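Benchmark 1043

The mark was a brass bolt set into the lowest course of the customs house at Dondness, and its published height had not changed in the lifetime of anyone who used it. Lempi Väisänen found it four millimeters low on the first run and four millimeters low on the second.

She worked for Skoryk, who had the contract for the harbor drains. The contract required that all heights be carried from two existing marks and that the two agree. The other mark was on the church at Arnine, on rock, at the top of the hill. She had carried a line down from Arnine with the staff man, Ronel, in short sights, never more than forty paces, reading the back staff and then the fore staff and writing both figures before moving the instrument. At the bottom of the hill the figures should have met. They missed by four millimeters.

"It could be the staff," Ronel said.

It could be. A staff with a worn foot gives a constant error, and a constant error cancels if the same staff is used for both readings. They had used the same staff. She explained this while cleaning the foot of it, and he said that he knew, and that he had only meant it could be the staff.

On the second day they ran the line uphill. Errors from a sinking tripod take a sign from the direction of travel, so a line run both ways will show them up. The two runs differed by less than a millimeter. She averaged them in the margin and drew a box around the result. It was a good line. She would have been happy to put her name to it if it had ended anywhere else.

The office was two rooms over a chandler's shop, with a drawing table in the front room and a storeroom behind. The field kit was listed on a sheet inside the storeroom door: tripod, level, staff, staff bubble, change plate, umbrella, bin, cloth. Everything on the sheet had a tick against it in Ronel's handwriting, some of the ticks going back years.

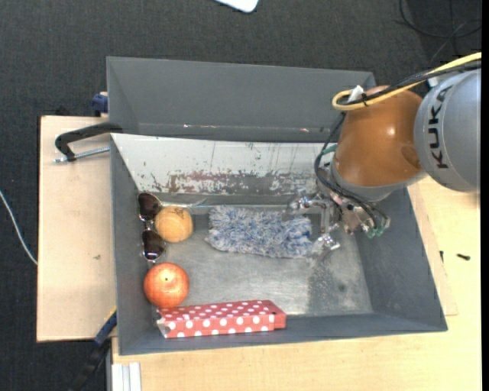 Metal bin and blue-and-white cloth.

She spent the evening at the drawing table with the old field books. The customs house mark had been observed on four occasions. The first observer had written in ink and had closed his line exactly, with no error at all, over a route that went up one side of the hill and down the other. She did not believe this. A line of that length closes exactly about as often as a dropped coin stands on its edge, and it closes exactly very much more often when the observer knows what the answer should be.

The second observer had a misclosure of one millimeter and had distributed it. The third had two. The fourth, whose initials were the same as Skoryk's, had written a figure, crossed it out, and written another. The crossed-out figure could be read if the page was tilted toward the lamp. It put the bolt three millimeters low.

She set the four results out in a column with the dates beside them and added her own at the foot. Then she plotted them, time across and height down, and laid a ruler along the points. Leaving out the first and taking the crossed-out value for the fourth, they made a line that a person could defend. The customs house was going down at a steady rate and had been doing so since before the quay was widened.

Skoryk came in at eight on Saturday, when the shop below was opening, and looked at the plot with his coat on.

"What's the tolerance?" he said.

"Three, over that distance."

"And you have four."

"Four."

"Run it again and you may have three."

"I've run it twice. I may have three if I run it until I have three."

He turned the field book around and looked at the page with the crossing-out. He looked at it longer than it took to read. The figure was in pencil and so was the line through it, and the correction above was in a softer pencil, as if it had been made indoors.

"There was a wind that day," he said.

The weather column for that day said calm. She did not point to it. It was two inches from his thumb.

"If the mark is bad," he said, "then the drains hang off Arnine alone, and the contract says two marks. So we need a third, and that means going out to the lighthouse. That's a week. The customs house will want to know why we're not using their bolt, and somebody will have to tell them their building is settling, and they will ask how long we've known."

"I've known since last night."

"Yes," Skoryk said. "You have."

He took his coat off then and hung it on the hook behind the door. He sat down and asked her for a hard pencil. She gave him hers. He wrote beside the crossed-out figure, small and upright, the word "stands", and put his initials under it. After that he drew a single line through the corrected value, using the edge of her scale.

"How far is the lighthouse from the end of the quay?" he said.

"By road or across the slip?"

"However you'd level it."

"300 meters across the slip, at low water. You'd want the short sights over the weed. Ronel can stand on the change plate if it moves."

"It'll move," Skoryk said. He asked for the tide tables, and she got them down from the shelf.

Low water was at ten past two. They were on the slip with half an hour in hand. Ronel set the staff on the bolt in the quay and rocked it slowly toward her and away, and she took the lowest reading, called it out, and waited for Skoryk, who was booking, to call it back. He called it back correctly. She turned the telescope to face the lighthouse and leveled the bubble again, and they went on from there.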